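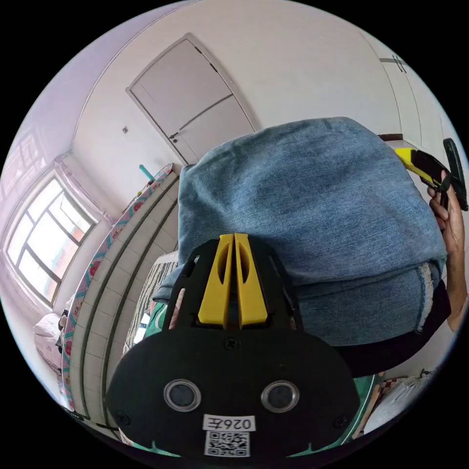
**What blade depth should be used to open a denim seam?**

Set the blade to the thickness of one layer plus the seam allowance, and no deeper. On mid-weight jeans this is one click past closed on most snap-off knives.

## Tivent Denim Breakdown Kit

Product sheet, revised July 23, 2018

The Tivent kit is a set of hand tools and consumables for taking worn jeans apart into flat, reusable panels. It is sold to repair shops, quilters and small workrooms that process garments by the bag. The kit covers opening seams, removing hardware and distressing edges. It does not include sewing supplies.

### Contents

| Item | Part no. | Quantity |
|---|---|---|
| Utility knife, locking slide | 496 | 1 |
| Replacement blades | 496-B | 16 |
| Seam ripper, long shank | 497 | 1 |
| Fraying comb, steel | 511 | 1 |
| Backing board, Clistberg | 1,222 | 1 |

### Knife

The slide locks at 7 positions. Positions 1 and 2 are for seam work. Position 3 is for cutting through waistbands and belt loops. The remaining positions are for cardboard and packaging and should stay closed when fabric is on the table.

Light blue, heavily washed denim cuts with less pressure than raw denim and tears more easily along the fold. Reduce the depth by one position and make two passes.

### Backing board

The Clistberg board slides inside a leg or between two garments and stops the blade from reaching the layer underneath. Turn it over when the surface is scored. Do not use it under an iron.

### Frayed edges

1. Cut across the leg with the garment flat.
2. Pull the first few crosswise threads out by hand.
3. Comb downward from the cut until the pale threads hang free.
4. Run a line of stitching above the fray to stop it at that height.

Stretch denim frays unevenly. Test on a scrap first.

### Handling

- Keep the free hand behind the blade.
- Retract the blade before turning the garment.
- Change blades after opening four pairs, or sooner if the edge drags.
- Discard used blades in a rigid container.

### Compatibility

Blades 496-B fit the Tivent 496 knife and the older Clullerov slide knife. They do not fit the Văn folding model, which takes a narrower blade.

### Ordering

Kits ship assembled in a canvas roll. Blades and boards are also sold separately under the part numbers listed in the table. Boards from the June batch have square corners; current stock is rounded.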